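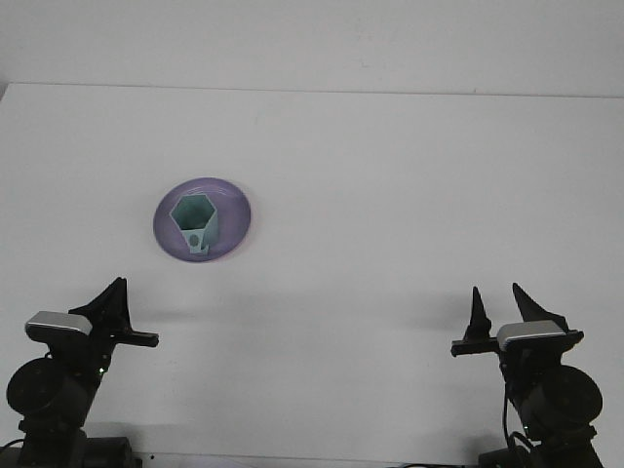
Hexagonal cup in pale teal on the purple plate.

Cup and Plate on White: a small gallery

Welcome to my gallery page. I collect simple tableware in soft colors, and I like to look at two pieces together before I decide where they will live in my kitchen. My shelf is only 82 centimeters long, so every piece must have a good neighbor. On this page you find a cup with six sides and a round plate, both on a white table.

I call the cup Dinu and the plate Hisgate. These are my own names and you will not find them in a shop. I give a name to every pair, because it is easier for me than writing "the small violet one" in my notebook each time.

The cup first. It becomes narrower toward the bottom, and near the base there is a small round hole on the front. With this hole I would never pour tea into it! For me it is a cup for a dry thing, maybe one short pencil or a few dried flowers.

The color next. Teal and lavender are both pale, and on white they stay quiet. I tried to imagine the same cup on a yellow plate and I did not like it so much.

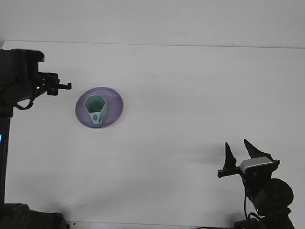 The plate alone

The plate is shallow, with a lip around the edge and a flat inner part. I find the violet very calm when there is nothing on it. The rim takes the light a little, and the shadow on the table is gray and soft. 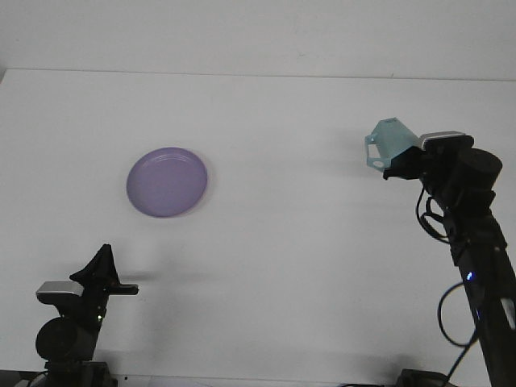 A plate like this one I would use for rings and keys near the door, or under a small candle. For dinner it is not my choice, as I prefer white plates under food.

My next gallery will be about bowls. I have two candidates, Bumia and Ivuneck, one with a wide foot and one with almost no foot. I hope to put them on this page in April. If you also keep pairs of tableware in soft colors, please write to me which colors you put together.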